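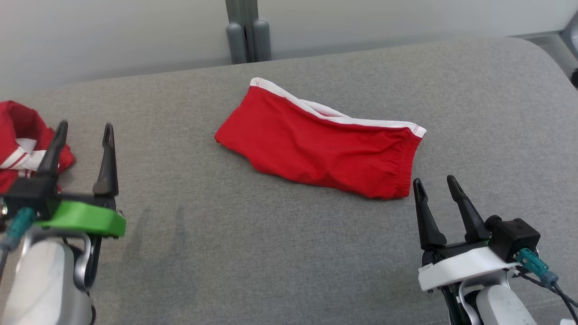
Bringing greens through winter at Juvmont
Speaker notes, Ingeborg Kofler
Members' evening, 7/23/19

Start when the room settles. Projector takes a while to warm up, so do the welcome without it.

Opening

Good evening. I look after the greens at Juvmont and I've been asked to talk about winter, in July, because the questions I get in the pro shop in July are mostly about what happened to the greens in March. I'll cover what kills grass over the winter, what we did last fall, what we found when the covers came off, and what we plan to do differently this year. Questions at the end, but if I use a word you don't know, put your hand up.

Title slide can stay up until the next section.

What winter does to a green

Most people think cold kills the grass. Cold by itself is rarely our problem. The grass hardens off in the fall and a healthy plant under dry snow will sleep through a lot.

Ice is the bigger worry. When there's a thaw and then a hard freeze, water that hasn't drained turns to a sheet of ice on the surface. The soil underneath is still alive and still using up oxygen. Gases build up under the ice and can't get out. Annual bluegrass gives up well before bentgrass does, and our older greens are mostly annual bluegrass.

Then crown hydration. The crown is the growing point of the plant, down at soil level. During a warm spell it takes up water. If the temperature drops sharply that night, the water in the crown freezes and ruptures the cells. You can lose a patch in one night and not see it for weeks, as it stays green until it warms up.

Third is snow mould. Pink and grey. We spray for it before the snow and that mostly works. I'll skip the photos of it if we're running late.

Pause here. Somebody will ask about snowmobiles. Yes, they do damage, mainly by packing the snow. Stay off the greens, please, and the same goes for skis and snowshoes.

What we did last fall

Mowing height went up in stages from September. More leaf going into winter means more stored energy in the plant.

We topdressed heavily with sand after the last frost delay of the season. I know it was unpopular with those of you still playing. The sand protects the crown and it helps surface water move.

We covered 8 greens. The covers are the Kistar permeable type, which let air and some water through. The rest went uncovered under natural snow. The choice was made on shade and drainage, so the low greens along the creek got covers first and the exposed ones at the top of the property came next.

The seed and sand both came from Skustier, as before. No change there.
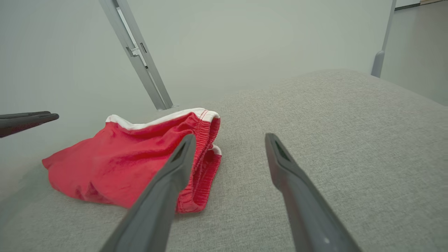 Photo: Ingeborg Kofler

What we found in March

Go slowly through this section. It's the part people came for.

We started checking early in the month. The way to check is to take plugs. You cut a small square out of the frozen green with a hammer and chisel, or a hole saw if the ground is very hard, bring it indoors, put it in a tray by a sunny window and water it. In a week or so you know what's alive. I had the trays lined up along the windowsill in the lunchroom and I thank the crew for eating around them.

The plugs from the upper greens came up well. The plugs from the creek greens were mixed. The fifth was the worst, and on the front left of that green nearly everything in the tray was brown.

When the covers came off the pattern matched. The dead areas followed the low spots almost exactly, where meltwater had run down off the slope behind the green, gone in under the edge of the cover and frozen. The cover did its job against wind and drying out. It can't do anything about water coming in from the side.

We overseeded with bentgrass, pushed the seed in with a spiked roller and put the covers back on to warm the soil. That's why you saw covers on the fifth with the rest of the course open. The temporary green stayed in play longer than I wanted. It was a cold spring and bentgrass seed doesn't do much until the soil warms up.

Why the Costa nine looked better

I get asked this every week. The Costa nine is newer. The greens were built on a sand base with proper tile underneath, they were seeded to bentgrass from the beginning, and there are fewer big spruce on the south side. Morning sun matters in winter as much as in summer. It's the same crew and the same budget per green, so please stop telling them they prefer that side.

Plans for this fall

We have two main jobs.

First, drainage on the creek greens. We'll cut a shallow swale behind the fifth to catch water before it reaches the putting surface, and run 80 metres of new pipe from there to the creek. The work goes in after closing, so nobody loses a round. There will be a scar in the rough for a season.

Second, trees. I'm recommending the removal of the spruce behind the fifth and a few by the eleventh tee. I know some of you planted them. I'm happy to walk out and show anyone the shadow line.

We'll also change how the covers are fastened. Last year we used some 400 staples on the larger greens and the edges still lifted. This year we'll use sandbags along the uphill side and keep the staples for the rest.

Snow removal: if there's a long ice cover we'll clear the snow and break the ice by hand, or darken it with sand so the sun can get at it. Whether to do it is a judgement call. Bare grass in a cold snap can be worse off than grass under ice, and I will get it wrong some years.

What members can do

Repair ball marks, yours and one other. Tired grass in October is weak grass in March.
Respect frost delays. Footprints on frosted turf show up black by lunchtime.
Keep carts on the paths near the fifth once the trench work starts.

Questions

Likely ones: cost of the pipe (refer to the board package), whether heated covers exist (not for us), opening date next year (I don't give one).

Sign-up sheet for the course walk is by the door. We meet at the fifth green and it's uphill on the way back.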